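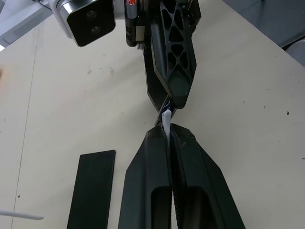

**Call for participants: two-arm handover study, Wellavham lab**

We're looking for adults to teach a pair of robot arms how to pass and position small objects. You don't need any background in robotics, coding or gaming. The work is done sitting down, by hand, and takes patience more than strength.

The study follows on from a first round at our Selinton site. In that round, arms trained on demonstrations from 49 people recovered from a poor grip more often than arms trained on the same amount of data from 2 experts. We want to know if the result holds with different objects and a new control program, Herix.

Each session runs as follows:

- a short practice with the controls
- 76 handovers, split into blocks with a break between each
- a few written questions on which moves felt awkward

Objects vary in shape, stiffness and finish. Clear plastic is part of the set, and so are soft items. If you drop something, keep going. We keep the failed attempts and label them.
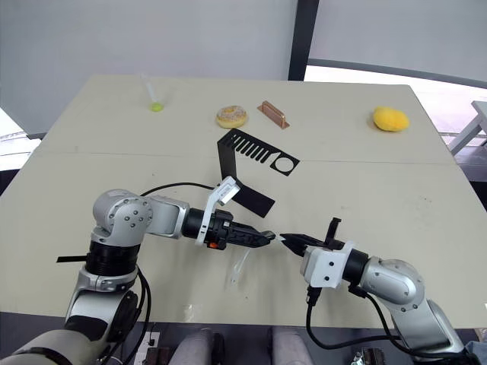 **Do I need to be right-handed?**

Left-handed people are welcome, and we'd like more of them than we had last time.

You'll need to be 18 or over, have normal or corrected vision, and be able to read instructions in English. Please don't apply if you took part at Selinton.

We ask for 8 sessions per person, starting in April. Tuesday evening spots fill first, so list a second choice. Travel within Wellavham is reimbursed, and you'll be paid at the end of each session, including any you decide to stop early. You can withdraw at any time and ask for your recordings to be deleted. 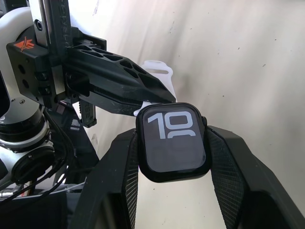

*Positioning task: watch on a stand.*

To apply, write to Encarnación Miranda, study coordinator, Lewis Building, Wellavham. Include your name, a phone number and the times you're free. A labelled sample of the consent form is available at the front desk.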